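## Notes from the demo floor

I've had a go with the hand-held gripper at last, and my wrist has opinions about it. 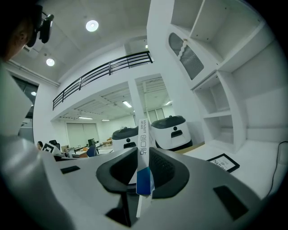

The job this month is small boxes. Pick one up, keep it upright, carry it over, set it down, do it again. The Silness project wants 359 good runs before they'll train anything on them, and I'd managed 61 by the time the kettle went on Tuesday. I was rather proud of that until I looked back through them and threw out a fair few (mostly my own fault, I talk with my hands and you can't do that when one of them is a gripper!).

What surprised me is how quickly you stop thinking like a person. With fingers I'd grab a box any old how and sort it out on the way. With two pads you have to come in square, close slowly and wait a beat before lifting, or the thing tips and you've just taught a robot to tip boxes. Thin boxes are the worst. Squeeze too hard and the card bows, squeeze too little and it slides down between the pads, and you only find out which when you lift.

I'd done the remote-control version at Orkirholm back in the spring, sitting at a desk with a stick in each hand, and I have to say I like this way much more. Over there it took me about 3 minutes to do one tidy pick, and I came away with a stiff neck. Holding the gripper yourself, you feel the weight, and you can tell when a grip is going wrong. The remote set-up still wins for anything heavy or up high, and the Echeverri lot swear by it, so I'm not picking a fight.

A few things I'd pass on if you've got a slot coming up. Roll your sleeves up. Start each run from the same spot, even when you're bored of it. If you fumble a pick, finish the movement and mark it as a bad one, don't go back and fiddle. And swap over after 2 batches, because the third is always rubbish, mine certainly was.

Rostora are lending us softer pads in September, and I've put my name down to try them on the bottles. There are still a couple of afternoon slots going if anyone fancies joining me, the sign-up sheet is in the usual folder.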